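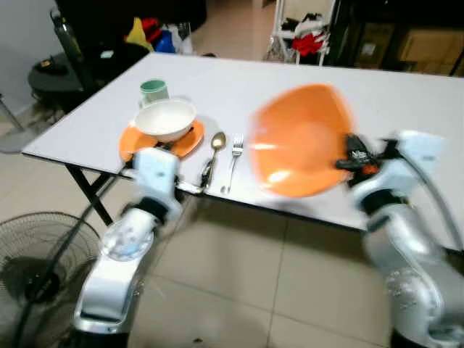
Orange plate, white bowl, green mug

Hard water marks on bowls and plates – what works?

Slavica Milošević
Moved to Poralby in April and everything I wash by hand now dries with a chalky film. It's worst on the darker plates. I've tried more washing-up liquid and hotter water. The letting agent says a softener would be 308 pounds fitted, and I don't want to spend that on a rented flat. Is there anything cheaper?

Eleni Trajkovski
It's limescale, so extra washing-up liquid won't shift it. Mix one part white vinegar with 2 parts warm water and leave the plates in it for ten minutes.

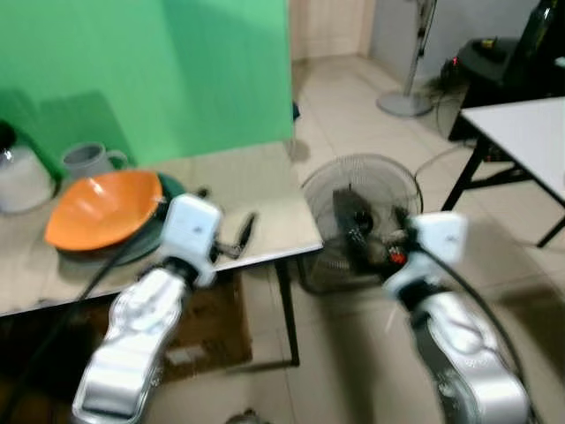

Rinse well and dry with a tea towel straight away. Drying is the part that matters, as the film is what's left when the drops evaporate. Don't soak anything with a metal trim or a worn glaze. I do mine on a Friday and it lasts the week. 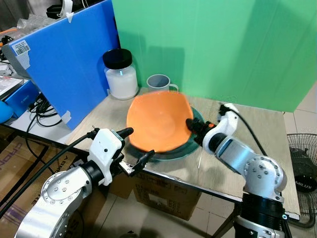 Citric acid works too and smells less. I buy a 300 g bag at Delaunay, the hardware shop in Gurkby, and use a teaspoon to a bowl of water. It does the kettle as well – boil, leave for half an hour, rinse twice.

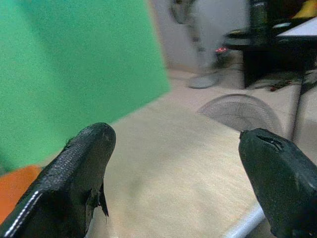

More replies

firkis2243
We just use a jug filter for the kettle and live with the plates. Vinegar is fine, but open a window.

We use cookies to improve your visit. Accept all | Manage settings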